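Site Visit Report: Shoe Rack Tidying Demonstration at Skamex
Student: Nawal Saber
Course: Introduction to Service Robotics
Supervisor: Theano Moschos
Date of visit: 31 March 2020

1. Purpose of the visit

The group attended the open day at the Skamex test hall in Bokberg. The assignment was to watch one manipulation demonstration, record the setup, and compare it with the pick-and-place exercise from our own lab course. I chose the shoe rack station because footwear is hard to model: the parts are soft, the opening is deep, and two items that belong together have to end up next to each other.

2. Sensing

The station host described two kinds of view. A camera at head height is used to find the rack and decide which pair to handle. Small cameras at the wrist take over at close range, where the head view is often blocked by the arm itself. According to the handout, the hand-over takes place at 415 mm from the target.

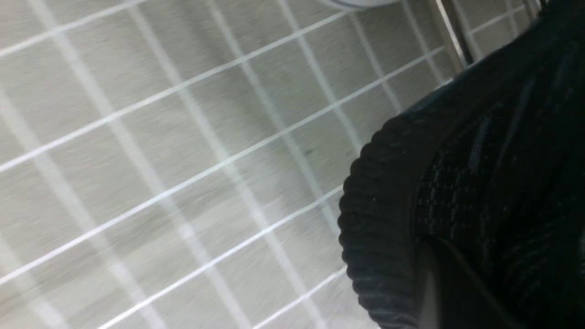 The regular grid on the floor was a point of discussion in our group. In our own exercise we used a plain surface and placed markers on it. A repeated pattern gives plenty of edges, but one square looks much like the next, so a position estimate can slip by a whole square without any obvious error. The host said that the software from Vasilakis does not use the floor for position at all – it relies on the joint readings and on the outline of the object.

3. Objects and grasp points

Several kinds of footwear were at the station: slides with thick soles, canvas sneakers, and knit sneakers. Canvas low-tops have a stiff rubber sole and a soft upper, so the choice of grasp point matters. The handout lists the heel as the preferred point, with one finger inside the collar and one outside. Loose laces are named as the most common cause of a rejected grasp.
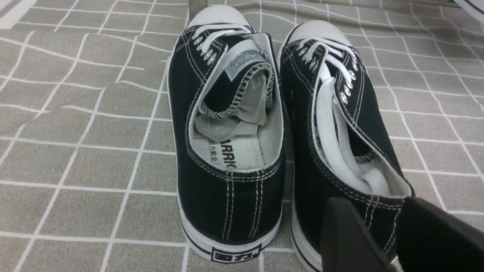 Grip force was set per type. Canvas was assigned a limit of 88 percent of the value used for the slides. I asked whether stuffing in the shoe changes this setting. The answer was that it helps keep the collar open but takes up room the inner finger needs, and no separate value had been defined for it.

4. Arm and hand

The low shelf position is the difficult part of the task. The arm has to reach down close to the floor and keep clear of the rods, and the shoes on the tier above reduce the free height further. The path planner, Floltix, treats the rack as a set of thin cylinders with a safety margin around each one.
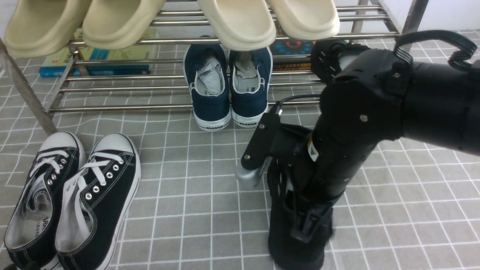

Approach speed near the rack was limited to 200 mm/s. In our lab course we ran faster, but our target stood in the open and a collision would only have moved a foam block. The metal rack leaves less room for error, and contact with it would also shift every other item on it.

5. Placement rule

Pairs are placed side by side with the heels to the front – this applies to the sneakers only. Slides go on the top tier. The handout states that the placement rules were tuned on 3,019 recorded attempts, but gives no success rate, and I could not obtain one during the visit.
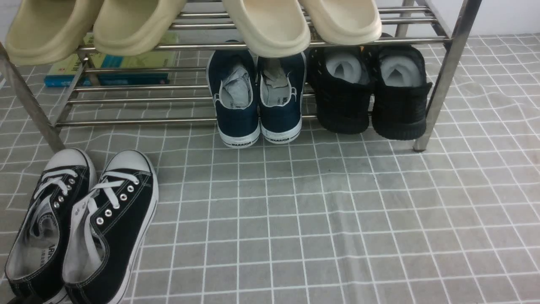
Figure 4. Shoe rack with slides on the upper tier, navy and black sneakers on the lower tier, and a black canvas pair on the mat in front.

6. Comparison and open points

Our lab exercise used one rigid object and one fixed goal. The Skamex station adds soft objects, pairing, and a goal that depends on what is already on the rack. I would like to repeat our exercise with a canvas shoe and the heel grasp from section 3, using our existing two-finger gripper. Two questions remain open: how the system decides that two shoes form a pair when their colors are close, and what it does when a grasp is rejected more than once. Both have been sent to the station host by e-mail.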